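Notes from Kershaw, open day at the land rights center

Got in just before ten, bus was late, missed the welcome. Coffee still hot though. Signed in, badge said "Gova delegation" which I'm not part of, kept it anyway.

Main hall full by the time Denise Furnival started on the consultation rules. Short version: communities get 57 days to answer a land use notice. Used to be 100. Notices come in one language only, not the one most elders read. She wants the old period back and translation paid for by the ministry. Applause, some grumbling from the back row (mining people? couldn't tell).

Then Dindo Villanueva on the upper valley. 259 households on the disputed strip, no title for any of them, some families there four generations. He had the maps up but the projector was dim so most of us took his word for it. Best line of the morning: "We were asked to comment on a road that was already on the map." Wrote that down twice.

Thaddäus Nägeli answered for the Celeo observer group. Careful man. Said a complaint can be filed before the domestic courts are finished, but only if delay itself is the harm. Somebody asked how long a delay has to be. No clear answer. I'd like to see that in writting.

Break at noon. Walked through the building, three floors, archive in the basement. Over 2000 statements down there, typed and handwritten, the oldest in shoe boxes. Svenja Görtz runs it with one assistant and a scanner that jams. You can read on site, copies only with the family's consent. Good rule. Smells of damp, they need money for that wall.
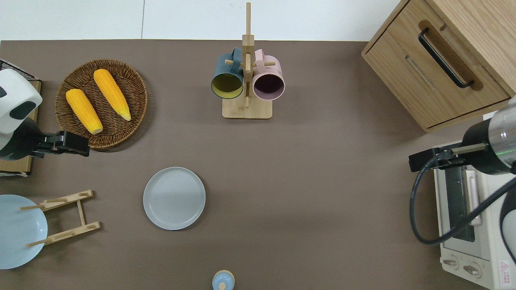 Corn in a wicker basket, Kershaw open day.

Afternoon was workshops. Picked the one on election observers, Jordan Stockdale leading. Too many people in to small a room. Useful bit on how to log a refused ballot: time, place, exact words used, name of the official if given. Less useful bit on app passwords, twenty minutes of it.

Final statement was read out at four. Asks for the Dronduver hearing to be held in the valley and not in the capital, and for the draft rules to be frozen untill then. Passed by show of hands, a few against. Text goes to the ministry in April.

Missed the last talk, had to run for the bus. If anyone has notes from it please send them over.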